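Flisden Home Test Reader: Set-up Guide

Section 4. Setting up the reader and recording a test

Read this section through once before you open a test pouch. A test cassette must be used within the time printed on its pouch, and the reader takes a few minutes to get ready the first time it is switched on.

The steps apply to the Flisden reader used with Kitora respiratory cassettes. If your cassettes came from a different supplier, check the compatibility card first. Leclerc cassettes fit the tray but need the grey insert.

4.1 What you need

Reader unit and power lead
Cassette tray (fitted at the factory)
One sealed test pouch
Swab, buffer tube and dropper cap
A timer, if you are not using the one built into the reader
The household code from your registration letter

Note: The household code is not the serial number. The serial number is on the base of the reader and is only needed if you call for support.

4.2 Choosing a place for the reader

1. Pick a flat, steady surface indoors, out of direct sunlight.

2. Leave a clear space on all sides of the reader. The tray slides out at the front and must not be blocked.

3. Keep the reader away from kettles, radiators and open windows. Steam and draughts can both affect the result.

4. Wipe the surface and let it dry before putting the reader down.

Caution: Do not set the reader on top of another appliance. Vibration during the reading period will produce error 40.

4.3 Switching on for the first time

1. Plug the power lead into the back of the reader, then into the wall.

2. Hold down the power button until the light turns amber.

3. Wait while the reader runs its self-check. Do not open the tray during this time.

4. When the light turns green, select your language with the arrow button and press OK.

5. Enter the household code. If you make a mistake, press the back arrow to clear the last digit.

6. Enter the number of people in the household who will be using the reader. You can change this later under Settings, People.

If the light stays amber for more than 10 minutes, unplug the reader, wait a moment and start again from step 1.

4.4 Connecting to the results service

The reader can send results to the Surken results service over your home wireless network. You can also use it without a connection and report your results by telephone.

1. From the main menu choose Network, then Search.

2. Select your network and type in the password.

3. Press Test Connection. The reader shows message 111 when the connection is working.

4. Choose whether results are sent straight away or held until you press Send.

Note: Results held in the reader are kept until they are sent. The memory has room for 588 results, after which the oldest is overwritten.

4.5 Running a test

1. Wash and dry your hands.

2. Choose New Test and select the person being tested.

3. Open the pouch and place the cassette on your work surface with the sample well facing up.

4. Take the swab as shown on the leaflet in the pouch. Children should be swabbed by an adult.

5. Put the swab in the buffer tube, turn it several times against the side, and squeeze the tube as you draw the swab out.

6. Fit the dropper cap and put four drops in the sample well.

7. Slide the cassette into the tray until it clicks, then close the tray.

8. Press Start. The countdown appears on the display. Leave the reader alone until it reaches zero.

Caution: Do not move the cassette once the drops have been added, except to load it. Do not tip it on its side.

4.6 Cleaning up

1. Put the used cassette, swab and tube in the bag supplied, seal it and place it in your household rubbish.

2. Wipe the work surface with a household disinfectant and a disposable cloth. Faint smudges and scuffs are easier to see if you look across the surface from an angle.
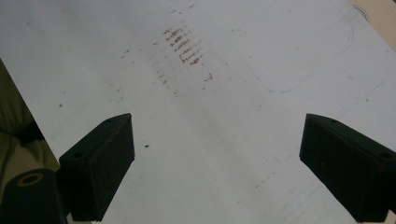

Fig. 4-3. White surface with smudges, scuffs and drawn lines.

3. Wipe the outside of the reader with a dry cloth. Never spray liquid on it.

4. Wash your hands again.

4.7 Reading the display

NEGATIVE: no infection was detected in this sample. If you have symptoms, follow the advice on your registration letter and test again the next day.

POSITIVE: the result is ready to report. Follow the current public health advice for your area on staying at home and telling close contacts.

INVALID: the sample could not be read. Repeat the test with a new cassette and a new swab.

ERROR 40: the reader was moved or shaken. See 4.2.

A result can be looked up again under History. To print the list or remove a person from the reader, see Section 5.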